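Can a Robot Clean Your Room Yet?

Science pages for young readers, ages 8 to 12
2019-08-07

Imagine that you come home from school. Your socks are on the floor, your cup from breakfast is still on the desk, and your blanket looks like a mountain. Would it not be nice if a robot could put everything in its place?

Many children ask us this question. The short answer is: a little bit, but not yet as well as you can. The longer answer is more interesting, so let us go through it together.

What is a chore, for a machine?

For you, "clear the table" is one job. For a robot it is a very long list of small jobs. It must find the table. It must decide which things are dishes and which things are not. It must move its arm to a cup without pushing over the glass next to it. It must close its fingers hard enough to hold the cup, but not so hard that the cup breaks. Then it must carry the cup and put it down gently in the right place.

If one small job goes wrong, the whole chore can go wrong. You also drop a spoon sometimes, but then you just pick it up again. A robot may not even notice that the spoon is gone.

Which chores can machines do already?

Some machines in your home do chores every day, and we have become so used to them that we do not call them robots. The washing machine fills itself with water, turns the clothes and pumps the water out. The dishwasher is similar. But look at what they cannot do. The washing machine does not collect your clothes from the floor, and it does not fold them. The dishwasher does not go to the table to get the plates. A person has to bring everything to the machine and take it away again.

Vacuum robots go one step further, because they move through the room alone. They are quite good on a flat floor. They are less good with stairs, with long carpet threads and with small toys. If you have such a robot at home, you know that somebody must first pick up the toys!

And in a shop?

In the town of Temalholm there is a grocery store called Clungate, where the workers told us about their day. Before the doors open, they must put new goods on the shelves. There are boxes, bags, cans, soft bread and bottles. Each of them must be held in a different way. A can is hard and always has the same shape. A bag of rice changes its shape when you lift it. A peach gets a brown spot if you press it.

The store has a machine that washes the floor. The shelves are still filled by hand. One worker can fill a shelf of 40 cans while she is talking with a customer, and she can see at once that one can has a dent and should be taken out. For a robot, these are several different problems, and all of them are difficult.

In big factories it is another story. There, robot arms have worked for many years. They can put the same part in the same place again and again, and they do not become bored. The factory is built so that the part always arrives in the same position. Your bedroom is not built like this. Your socks are in a new place every evening.

How does a robot arm hold things?

A robot arm is in some ways like your own arm. Stretch out your arm and bend it. You have a shoulder, an elbow and a wrist. At each of these places your arm can bend or turn. A robot arm has joints too, and inside a joint there is usually a motor.

At the end of the arm is the hand. Engineers call it a gripper. Many grippers have only two fingers, which open and close like a clothespin. Your hand has five fingers and soft skin that feels if something is warm, wet or slippery. Try to button your shirt with only your thumb and one finger of each hand, while you wear thick winter gloves. Now you understand better how hard it is for a gripper.

Where do robots practice?

A robot which learns makes many mistakes. If it practiced with real plates, the kitchen would soon be full of broken pieces. Because of this, engineers often build a copy of the robot inside a computer. This is called a simulation. It is a little like a video game, but the computer tries to follow the rules of the real world, for example that things fall down when you let them go.

In a simulation the engineers can start simply. They can show only the arm, with no kitchen, and add a table and a cup later. The robot arm in our picture is drawn by a computer. It hangs down from the top, with its gripper pointing to the ground. Its fingers look closed, and they hold nothing.

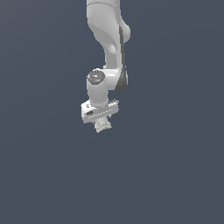
Try it yourself: the robot game

You need two players, one cup made of plastic, one spoon and one scarf. You need 15 minutes.

1. One player is the robot. Tie the scarf softly over the eyes of the robot.

2. The other player is the programmer. Put the cup and the spoon on a table.

3. The programmer gives short commands, like "arm forward," "stop," "down," "close fingers." The robot does only what the command says, and nothing more.

4. The goal is to put the spoon into the cup. Write down how many commands you used. Our best team needed 22.

5. Change places and play again. Can you do it with fewer commands?

So who cleans the room?

For now, it is you. Engineers work on robots that can fold a towel or load a dishwasher, and some of them can do it slowly, in a room that was prepared for them. An ordinary home with children, pets and socks is much harder.

Words to remember

Joint: a place where an arm can bend or turn.
Gripper: the hand of a robot.
Simulation: a copy of something real, made inside a computer.
Command: one instruction that tells a machine what to do.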